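Most workshop tip pages will tell you how to sharpen a chisel. You already know how to sharpen a chisel, or you have made your peace with not knowing. So this month it's small robot arms, and in particular how to teach a pair of them to move little boxes by showing them how, over and over, until one of you learns.

The method is called imitation learning. You drive the arms through the job yourself, the computer records the camera view and the joint positions, and a program is trained to produce similar motions when you let go. I have been at it since February on a bench in Canton, with a project I named Rerar at a time of day when that seemed like a good name. What follows is what I'd tell anybody starting, most of it learned by doing the other thing first.

## Before you record

**Clamp the bases.** A base that creeps a quarter inch in an evening turns Monday's recordings into a slightly different robot from the one you'll be running later. I use two small bar clamps each. Rubber feet are for blenders.

**Mark the bench in pencil.** Painter's tape is easier to see, and the trouble is that the cameras see it too. My first program got very attached to a blue tape corner and went to pieces when I peeled it up.

**Pick your light and stay with it.** I work after eight in the evening with one lamp on. Daylight moves, and so do the shadows the arms throw, and a program trained on shadows pointing one way gets nervous when they point another.

**Give the cables some slack, then a bit more.** Run each arm through its full reach by hand with the power off and watch what pulls tight. Velcro ties beat zip ties, as you will be undoing all of them by the weekend.

**Check the servo screws.** The little ones at the horns back themselves out. A loose one feels exactly like a bad program, and I spent two nights retraining before I picked up a screwdriver.

## While you record

Do the job slowly, but don't stop and think in the middle. Pauses get learned. I used to hover over the box while I decided on an angle, and the arm now hovers too, with what looks like real concern.

Approach from the same side for the first batch. Variety can wait until the plain version works.

Vary where the box starts, even so. An inch this way, a few degrees that way. If it always starts on the pencil mark you have built a very expensive wind-up toy.

Throw out fumbles the same night. You will want to keep the one where you dropped it and made a brilliant recovery. I kept one, and for a while the arm dropped things so that it could recover brilliantly.

Stop after 30 takes. Past that your hands get sloppy, and the sloppiness goes straight into the file with everything else.

## The part with numbers

I wanted to know whether a small careful pile of takes could stand up to a big careless one. So I trained two programs. The big pile was 509 takes, everything I had, fumbles included. The small pile was 50, picked by hand for smooth motion and a good spread of starting spots. Then each program got 30 tries at putting a small box where it belonged.

The careful pile managed 24. The big pile did worse, and it did worse in my own personal style, hovering and all. I stopped its run early when a gripper began pressing a box into the bench like a doorbell, so I don't have an honest score to print next to the other one. Treat it as one bench, one lamp and one stubborn operator. If you get the opposite result, you probably have better hands than I do.

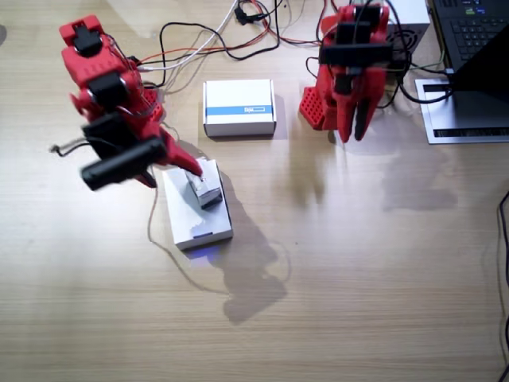

*Two arms and the small boxes. Tidying the cables is on the list.*

## Odds and ends

- Write the date and the lamp setting in a paper notebook. File names such as "good_final_2" mean nothing after a week.
- Flat, shiny boxes slide. A scrap of shelf liner under one helps, as long as it stays there for every take.
- Thin rubber on the fingertips is worth more than another evening of training. I cut mine from a worn-out dish glove and stick it on with double-sided tape, which needs replacing when it gets linty.
- Let the servos rest between batches. If one is too warm to keep a finger on, go and make a sandwich.
- Keep coffee on another surface altogether. A different room is fine.
- Print spare gripper fingers before you need them. They break at night, when the printer is busy with something for the kitchen.
- Put the power switch where your free hand already is. Mine was behind the arms, and reaching past a moving arm to turn it off is a thing you do once.

Next up is a folding job with a dish towel. I've recorded one batch so far, and I would rather not discuss the corners.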